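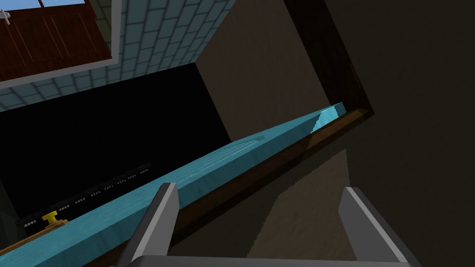 The unit at the blue beam, model kitchen, Clorkholm.

REPORT OF THE EXAMINER ON THE SECOND APPLICATION

The Office of Domestic Fitness at Clorkholm received the application of the Zosetora household unit on Sunday, September 1, 2024. The applicant asked to be licensed for kitchen work without a person present. The model kitchen was prepared in the usual manner, and the Examiner took the chair by the pantry.

The unit had 2,844 hours of practice to its credit. It had been taught by the Humel method, under which no chore is called learned until it has been done 320 times in kitchens the unit has not seen before. The Examiner accepted these records and set them aside. Records do not put away plates.

The first task was to clear the table. The unit carried the plates well and the cups less well. It set one cup on the shelf, took it down, and set it on the shelf again. This went on for 25 minutes. The Examiner did not interrupt, as the rules do not permit it, and made a note that the cup was now very clean.

The second task was to open a door and put away what was left. 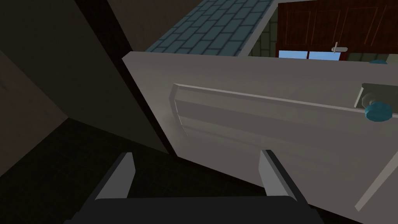
THE MATTER OF THE DOOR

The door was white, with a round teal knob. The unit drew near with its fingers open and stopped. Under the Baloch Rule, an applicant may wait as long as it wishes, provided that it is still deciding.

The Examiner waited also. The Examiner had failed this same unit in the spring, over a drawer, and had thought of the drawer more often than was proper.

In time the unit took hold of the knob and pulled. The door opened by the width of a hand. The unit let go, and the door swung shut.

The license was refused. Leave to apply again was granted, and the form was signed. The Examiner then rose, crossed the kitchen, and held the door open until the unit had finished.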